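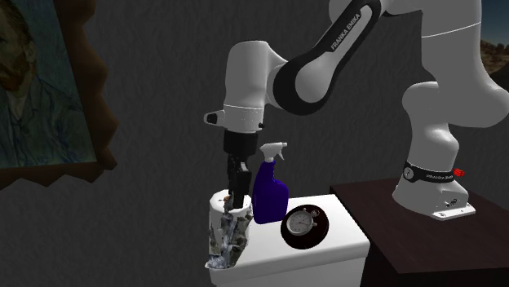
Calletti sent round its December numbers for the Tarar planner last week, and the headline is that 900 simulated bathroom runs now finish without a collision. I have read the report twice and I would like to see the word "finish" defined.

We run Tarar ourselves at Brorkside, on a Franka arm, so I have some interest in this being true. What the report counts is any run where the arm gets to its last waypoint and the physics engine logs no contact above a threshold. Whether the thing it was sent to fetch came along is a separate column, near the back, and that column covers only 400 of the runs. No reason is given for leaving out the rest.

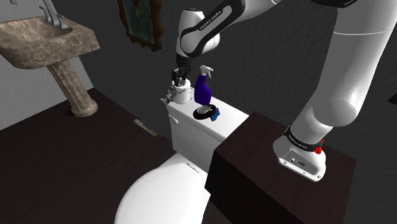

The clutter is where my doubts start. The tank top is narrow, the bottle stands right next to the cup, and the fingers have to come down close to both. Tarar gets through this by swapping each object for a convex hull and then shrinking the hull by 11 millimeters if no path is found. You can call that planning. I'd call it moving the bottle. The setting is on by default and gets one line in the manual.

Perception is worse. The pose estimates in the published runs come straight from the simulator, so the planner always knows where everything is. When we switched to the Brirnico detector and used only rendered camera views, 222 of our own runs stopped before the gripper closed, mostly on small or crumpled items.
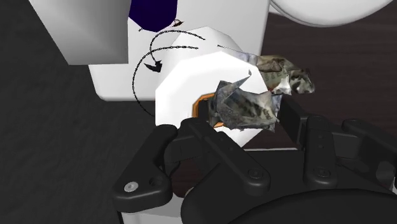 A view full of creased, mottled pieces next to a white rim is a hard input for any segmenter, and ours kept merging neighbors into one blob. The planner then took the blob as a single solid and aimed for its middle. It reported high confidence while doing so.

None of this makes Tarar useless. The replanning is fast, the logs are readable, and the new joint limit checks have caught two mistakes of mine. But we are staying on the old release until the shrink setting can be turned off per object and the success column is filled in for every run. Our config files and the failed logs are in the shared folder under "bathroom", if anyone wants to argue.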